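Kiltstead parking scheme returns, with a new name and the same sums

Kiltstead residents will be asked this August to back a parking permit scheme that looks remarkably like the one they turned down before, under the title of "Neighbourhood Access Plan". The permits would cost 65 pounds a year for a first car. The zone would take in everything between the station and the old tannery, and the council's parking contractor, Drerner, would run it.

The council says the plan is needed to stop commuters leaving their cars in side streets all day. It may well be right that they do. Anyone who has tried to park in Lodhi Street at nine in the morning will have a view. But the papers put out so far do not show how many of those cars belong to commuters, how many to people visiting the shops, and how many to residents who own more vehicles than their frontage will hold.

What the papers do contain is a survey. Drerner carried it out on three mornings, all in the same week, and all of them in term time. Every car that stayed put between eight and noon and was not registered to an address in the same street was marked down as "non-local". By that measure, a resident of Lodhi Street who parks round the corner is a commuter, and so is the district nurse.

Neelam Sandhu, who speaks for the council on transport, defended the method when it was put to her. "It is a standard approach and it gives us a fair picture of the pressure on these roads," she said. "We have never claimed it tells us the story of each car." She added that a longer survey would have cost more and told the council much the same thing. How the council could know that without doing one was left unexplained.

The shops are less relaxed. Harish Dwivedi runs the hardware shop at the bottom of Lodhi Street and reckons that most of his trade comes from people who stop for ten minutes, buy a box of screws or a tin of primer, and go. Under the plan they would have to use a pay bay or the multi-storey behind the bus station, where the lift has been out of order since spring.

"I've been told there will be short-stay bays," he said. "I've asked where and I've been told that's for the detailed design. So I'm meant to say yes to it and then find out."

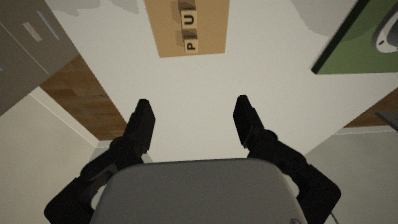 Short-stay bays were promised the last time as well. The earlier scheme had them in its first leaflet, fewer of them in its second, and by the time the plans reached the public meeting they had become "loading opportunities". The council dropped the whole thing shortly afterwards and said that it had listened. It is hard to find much in the new plan that suggests it took notes.

Money is the other sore point. The council insists that the scheme is meant to cover its own costs and nothing more. Its forecast assumes that 1250 households will buy a permit in the first year. The same households, presumably, who said they did not want one. If fewer sign up, the shortfall has to come from somewhere, and the two obvious places are the price of the permit and the number of penalty notices. The forecast has a line for penalties. It has been filled in for the first year and left blank for the years after it.

The contract with Drerner has not been published either. The council says it is commercially sensitive, as councils do. It would be useful to know whether the firm is paid a flat fee or does better when more tickets are written, and a plain answer to that would give away no trade secrets at all. Asked twice, the council's press office replied both times that the contract "offers value for residents". Drerner did not reply.

There are people in favour, and they deserve a hearing. Bernice Laryea lives in one of the terraces nearest the station and has two small children. She says she regularly carries shopping the length of two streets because the kerb outside her house is full before seven.

"I would pay it tomorrow," she said. "People who live up the hill with driveways are very relaxed about this. I don't have a driveway. I'd like to be able to unload my car in the rain without leaving a four-year-old on the pavement."

That is a reasonable thing to want, and it is a pity that the plan does not promise it. A permit in Kiltstead would give the holder the right to look for a space anywhere in the zone, and no right to find one. The small print on the back of the leaflet says so, in type a good deal smaller than the part about easier parking for local people. With the zone drawn as wide as it is, a driver from the tannery end could buy a permit and leave the car beside the station all day quite legally. Mrs Laryea's kerb would be just as full, and she would be 65 pounds worse off.

Wiroj Luangrath, who has the noodle bar on the corner by the library, thinks the map is the real trouble. He would like to see a much smaller zone, only the streets that touch the station, tried out for a year with proper figures taken before and after. He put the idea to the council in writing and got a card thanking him for his interest. His own staff finish after the last bus and park in the side streets because there is nowhere else open at that hour. The leaflet gives the zone's hours as "daytime and evening", which could mean almost anything to a cook who clocks off at half past eleven.

Then there is the app. Visitor permits will be sold through a phone service called Jonum, and the council is keen on it. Older residents may be less so. A paper version will be offered on request, at the library counter, during the hours in which the library counter is staffed. Those hours were cut last winter.

Sarita Pandey has been going door to door in the streets around Lodhi Street with a petition asking the council to publish the full survey and the contract terms before anyone votes on anything. She had 300 names when she spoke to us and was careful to say that plenty of the people who signed might end up supporting permits.

"I might support them myself," she said. "I'd just like to see the working. If it's a good scheme it can stand being looked at."

The council says the survey will be released "in summary form" alongside the ballot papers. It has not said who is writing the summary.

Ballot forms go to every address inside the zone, one vote per household, and must be back at the town hall by five in the afternoon on the closing date printed on the form. Residents just outside the boundary, who can expect to inherit whatever cars are pushed out, will not receive one. They can send their comments by letter or by using the form on the council's website, which was not working when we tried it.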